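Collection log, Cartwright task, kept by Jolán Pap

The log stood at 515 accepted episodes and 191 rejected when I came on shift. The contract with Celter calls for 1026 accepted. Omard pays per shift and bills per accepted episode, so the rejected ones are discussed more than the others.

The scene is Saltaslow, bedroom variant. The arm stands on its pedestal beside the bed. The dish is on the bed. Headphones are also on the bed and are not part of the task. The instruction string reads "put the tool in the dish." I drive the gripper with a hand controller and record until the release is registered or the timer expires.

## 1. Reset

Each reset moves the dish within a small square and turns the tool to a random angle. The headphones are drawn from a list of distractors. Contact with a distractor ends the episode.

I ran the controller calibration twice. The second pass agreed with the first and I kept it.

## 2. Grasp

The guideline asks for one continuous approach. Come in above the stem, lower, close, lift. Regrasps are allowed once per episode but must be tagged. The wrist view is the one I work from during the close, as the scene view gives poor depth near the fingers.

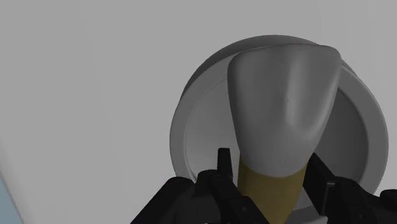 My closes are slow. The guideline sets a maximum time for the whole episode but no minimum speed for any part of it, and I had used the slack at the same point every time: after the lift, before the dish. I would hold the arm still for a moment and then go on. I did not know I was doing this until the reviewer's note came.

The note was attached to episode 698, one of the rejected set. It said: "Operator idle after lift. Same in most of this operator's episodes. Please comment."

I opened 698 and read the joint velocities. There was a flat section, a little over two seconds long. I opened the twenty before it. Eighteen had the flat section. The two that did not were early timeouts.

## 3. Comment on 698

I wrote three versions.

The first said the pause was for depth judgment. That was plausible, but I checked the head tracker and I had not moved my head during the pause. A person judging depth usually leans.

The second said it was controller latency. The latency trace was normal, so I deleted that one too.

The third said: "Cause unknown. Will remove." I submitted it. The reviewer marked it resolved before I had closed the window.

## 4. Policy check

Celter trains a small policy on the accepted set at the end of each week and sends it back so the operators can look for bad habits. I had skipped the last two. I loaded the current one into Saltaslow and let it run ten episodes with my hands off the controller.

It completed seven. It also paused in all seven, after the lift, before the dish. The pause was a little longer than mine. The arm held the tool level and did not drift at all, which I can't do with the hand controller.

I ran it again with the headphones removed. It paused. With the dish moved to the far side of the square, it paused and then took a worse path. I put the headphones back.

During the fourth run of that set I noticed I was holding my breath until it moved. I went back to the recordings and switched on my own microphone channel, which is stored for fault reports and otherwise never played. In 698 there is a breath in before the lift, then nothing, then a breath out at the moment the velocities rise. The same thing is audible in the others I sampled.

My father repaired watches. He would lift a part with the tweezers, stop above the case, and then lower it. I had not thought about it as a thing that could be copied. I don't recall him ever telling me to do it.

I added the breath timing to the note on 698 and left out my father.

## 5. Retraining the operator

Omard's procedure for a habit is to record fifty episodes with a metronome. One beat for the approach, one for the close, one for the lift, two for the travel. I got through thirty-one before the break. The flat section was gone from all of them. Nine were rejected for contact with the rim of the dish, and in my ordinary work that number would be one or two.

I reported both figures. The reviewer asked whether the rim contacts were caused by removing the pause. I said the sample was small. The reviewer said the lead at Celter would decide, and that I should record the next block both ways and tag them.

So the tag list now has two new entries, *hold* and *no_hold*. I alternate. The *hold* episodes are easier on the wrist and I have stopped trying to explain that in the comments field.

The last episode before the end of the shift was a *hold*. Grasp good, no regrasp, tag set, travel clean.
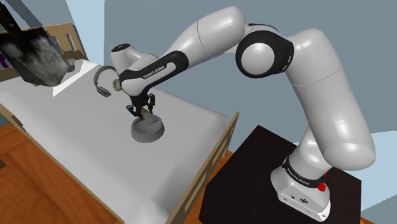
## 6. Handover

- Calibration file is current. Don't rerun it unless the controller is dropped.
- The *no_hold* block is short by four episodes. Please finish it before starting a new one.
- The policy from Celter is still loaded. Unload it before recording or the arm will move when you enable it.
- 698 stays in the rejected set. I asked whether it could be moved to accepted under the *hold* tag, and the reply was that the lead would look at it in March.
- If you watch the policy run, please write down how long it holds after the lift. My last reading was 2.6 seconds, and the one before that was 2.4.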